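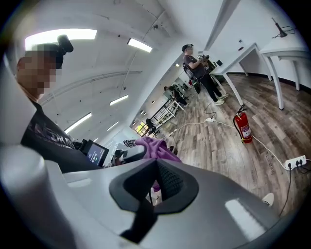

Does moving our folding work over to the Camari line mean fewer hours for the people on the floor?

Going by what I've seen since we started in March, the hours have stayed the same and the jobs inside them have moved. Folding by hand went down a lot. Showing the system how a fold is done, and sorting out the pieces it gives up on, went up by nearly as much. Your shift lead has the new task sheet if you want to see where you land on it.

Ticket 809
Opened by: Maxence Delaunay, Dallberg site
Status: open

OK so I'm putting everything in one ticket because I've been answering the same thing in the hallway all week and I keep forgetting who I told what!

The problem, as reported by the late shift: Camari stops on thin cloth, throws the "no grasp" message, and then just sits there until a person clears it. On towels it's great. I mean it, it'll run through a whole cart of towels while you go get coffee. Give it anything slippery and you're standing next to it pressing Resume like it's an elevator button.

Wednesday, first thing
Restarted the controller, reloaded the Purine profile (that's the one for light fabrics, for anybody new). Ran 100 pieces off the mixed cart. It stopped 4 times, all on thin stuff, all with the same message. So the restart did nothing, but at least I can make it happen on demand now.

Wednesday, 11:20
Swapped the fingertip pads for a fresh set. Felt like an improvement for a while and then it went right back to stopping. I put the old pads in the drawer under the label printer, please don't toss them, I want to compare the wear.

Wednesday, after lunch
Saadet Dönmez came over and asked which demos the profile was trained on. Good question! I pulled the list and there are 3,213 of them, and when I filtered for light fabrics I got a tiny little corner of that. Most were recorded the first couple of weeks, when all we had was towels and everybody was still learning how to hold the grippers. So my guess is it's short on practice with thin cloth. Still a guess.

Reply from Saadet
I can record more, but I want it on the schedule. Last time we did demos "between carts" and the carts didn't get any smaller. If I'm teaching the thing for half a shift then somebody has to take my half of the table, and it should count as work on the rate board. Right now it shows up as me being slow.

Reply from Maxence
Totally fair, and I didn't know about the rate board. I've asked Pan (our scheduling tool, not a person, sorry, that confused the new hires) to give demo time its own code. Until that's in, write your demo hours on the paper sheet by the door and I'll type them in myself. I also took the alert off the big display, so a stop doesn't flash up with the name of whoever's nearest. I never liked that.

What to do in the meantime:
Run towels and heavy cotton on Camari as usual.
Thin cloth goes to the hand table, even if the cart label says auto.
If it stops anyway, press Clear first and then Resume. Resume by itself brings back the same error.
Write the time of the stop on the cart slip.

Still to do
Get the new light fabric demos recorded and the profile rebuilt.
Compare the old pads with the new ones.
Ask Dallberg days whether they see the same stops, they're on the older pads.

Leaving this open until the rebuilt profile has been through a full late shift.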